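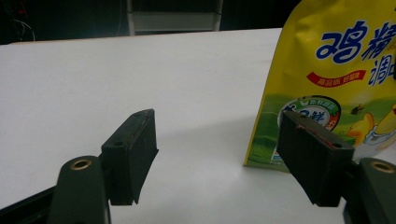
Search this site Enter keywords Search

Backline and stage electrics - pre-show inspection checklist with comments

Venue: Isten, main room (capacity 352)
Show type: four-band metal bill, shared drum riser, shared bass rig
Headliner: Vosta
Checked against: house sheet, April revision

Marks used: OK = passed. C = passed with comment. F = failed, to be put right before doors. N/A = not used on this show.

1. Power distribution

1.1 Main stage supply isolated and locked off before connection - OK
1.2 RCDs tested by button, all circuits - OK
1.3 RCDs tested by instrument at 30 mA - C
Comment: Stage left circuit trips within limits but is slower than the other three. Same result at the last inspection. Replace the unit at the next dark week.
1.4 Stage power on separate circuits from the bar and kitchen - OK
1.5 Multiway blocks not daisy-chained - F
Comment: Two blocks linked behind the Vosta guitar cabinets to feed a pedalboard and a tuner. Removed. Pedalboard now fed from the downstage drop. Rechecked after soundcheck, OK.
1.6 Test labels present and in date on all touring equipment - C
Comment: Chiu arrived with one amplifier head unlabelled. Tested on site, passed, temporary label fitted. The band's own record needs updating.

2. Amplifiers and cabinets

2.1 Mains leads undamaged, correct fuse fitted - C
Comment: 13 A fuse found in a lead marked for 5 A. Changed.
2.2 Earth continuity on all heads with metal chassis - OK
2.3 No earth lift on any mains plug - OK
Comment: Bass hum reported at soundcheck. Cured with the lift switch on the DI box. The mains earth must not be disconnected to cure hum, whatever the time pressure.
2.4 Head impedance matched to cabinet - OK
2.5 Stacked cabinets strapped or interlocked - F
Comment: Upper cabinet stage right standing on worn rubber feet with no strap, and it moved when pushed at shoulder height. Ratchet strap fitted round both cabinets. Do not rely on the corner mouldings.
2.6 Clear air space behind valve heads - C
Comment: Backdrop was touching one head. Drape tied back 60 cm.

3. Drum riser

3.1 Legs pinned, deck locks engaged - OK
3.2 Riser level, no rocking under load - C
Comment: Slight rock at the rear left leg, packed with ply. Packing to be taped so that it is not kicked out at changeover.
3.3 Rear rail fitted - OK
3.4 White edge tape visible from the steps with house lights down - F
Comment: Tape worn through on the top step. Renewed.
3.5 Trigger and click leads run off the back, clear of the drummer's access - OK

4. Microphones and wireless

4.1 Vocal microphones checked for tingle against guitar earth - OK
4.2 Boom stands counterbalanced, clutches holding - C
Comment: One short boom drops under its own weight. Taken out of use and tagged.
4.3 In-ear limiters set before packs are handed out - OK
4.4 Wireless frequencies listed at monitor desk - OK

5. Effects

5.1 Pyrotechnics - N/A
5.2 Haze machine on stable base, clear of drapes - OK
5.3 Haze fluid as specified by the maker, container labelled - C
Comment: Decanted fluid found in an unmarked bottle. Disposed of. Fresh fluid opened.
5.4 Smoke detection isolation logged with fire panel, fire watch in place - OK
Comment: Isolation to be lifted when the haze is switched off, and the time written in the log.
5.5 Strobe warning displayed at both entrances - OK

6. Front of stage and noise

6.1 Barrier sections bolted, toe plates flat - OK
6.2 Pit clear of cases, cables and loose water bottles - C
Comment: Two empty Culteck flight cases left in the pit after load-in. Moved to the dock.
6.3 Subs not blocking the pit exit - OK
6.4 Earplugs available at bar and cloakroom - OK
Comment: Over 3000 pairs in stock. No reorder needed.
6.5 Sound level meter calibrated before soundcheck - OK
6.6 Crew in the pit wearing hearing protection - C
Comment: One person without during soundcheck. Corrected on the spot.

Changeovers

Items 1.5, 2.5 and 3.2 are to be checked again at every changeover. Allow 30 minutes between the third band and Vosta. The bass rig stays powered throughout and only the input is muted.

Outstanding after inspection

1.3 - stage left RCD, replace
1.6 - Chiu amplifier record, band to supply
4.2 - short boom stand, repair or scrap

All items marked F were put right and rechecked before doors. Sheet to be kept with the show file at the production desk.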